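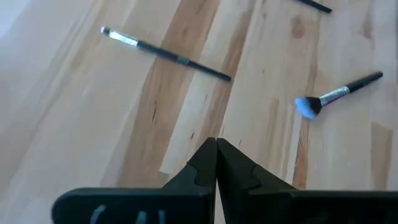
A Day at the Plukovbridge Brush Works

I have used makeup brushes since high school and never once wondered who makes them. Then a friend sent me the link for the open day at Frimpong, the brush works down by the canal in Plukovbridge, and on 4 November 2022 I took the early train out with a notebook and far too many snacks.

The works is bigger than it looks from the street. You go in past the old loading dock, sign your name, get a paper cap and then wait in the yard until there are enough people for a group. Our guide was Mansa Bawa, who started in the packing room and now runs the whole finishing floor. She talks fast and loves questions, so I asked plenty!

We began with the hair. Most of what they use now is synthetic, and it arrives in long bundles that look like horse tails tied up for a parade. A worker weighs out each little bunch by hand, drops it tip-down into a brass cup and taps the cup on the bench until the hairs settle into a dome. I could have watched the tapping all morning. Mansa let us try, and mine came out looking like a bad haircut – she was very kind about it.

After that comes the ferrule, the metal collar that holds everything together. The bunch is pulled through from behind, glue goes in at the root, and the heads stand upright in trays overnight. A full tray holds 100 heads. The glue room has its own door and a smell a bit like pear drops, and you only get to look through the window.

Handles were my favorite part. They are birch, turned next door by a firm called Gomov, and they get dipped in lacquer and pulled out very, very slowly. Pull too fast and you get a drip at the end. There is a wall of old colors going back decades, including a mustard yellow that I would buy tomorrow if they brought it back.
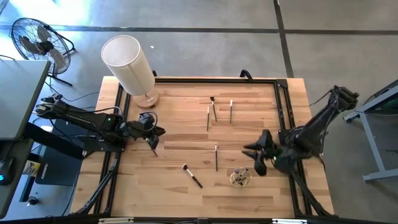 Lunch was in the canteen (get the lentil soup, it comes with a huge piece of bread), and I ended up sitting across from Aksel Damgaard, who restores theater wigs and had come a long way to look at powder brushes. He taught me to press a brush flat against the back of my hand, let go, and watch how quickly it springs back. I have since done this to every brush I own. Two failed badly.

The shop is at the far end of the yard and sells seconds by the basket. I came home with a fan brush, a fat one for powder and a tin of Hullex brush soap, which has already taken months of old foundation out of my favorite blender.

They are planning another open day in May. Wear flat shoes, because the stairs up to the lacquer room are steep, and bring cash for the shop. I'm going back with my sister, and I still want that mustard handle.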